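What Is a Book Blurb?

Flip a book over. Those few lines on the back, trying very hard to get you to spend your allowance, are called the blurb.

The author doesn't always write it. Eilidh Gillies spent years on her novel Prustosis, all 131 pages of it, and then her editor, Mhairi Baxter, boiled it down to 15 words:

"Kerr has lost his shadow. Grondley has found it. Grondley is not giving it back."

You'll notice she left out the ending. A blurb that gives away the ending is called a mistake.

Blurbs also like to shout. "Thrilling!" means something gets chased. "Heartwarming" means there is a grandmother. "Unforgettable" means they hope so.
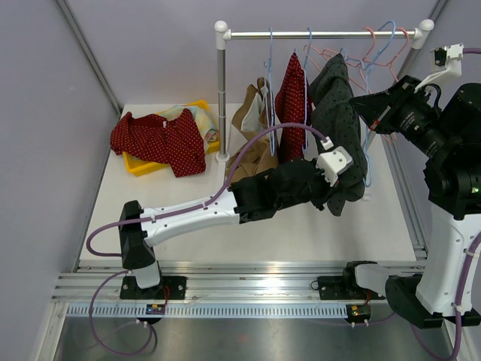

Polka dots on a yellow tray.

Now try one yourself. Pick a book you've read and write a blurb in 5 sentences or fewer. Name the hero, name the trouble, and stop before you spoil it. Grown-ups find the stopping part hardest.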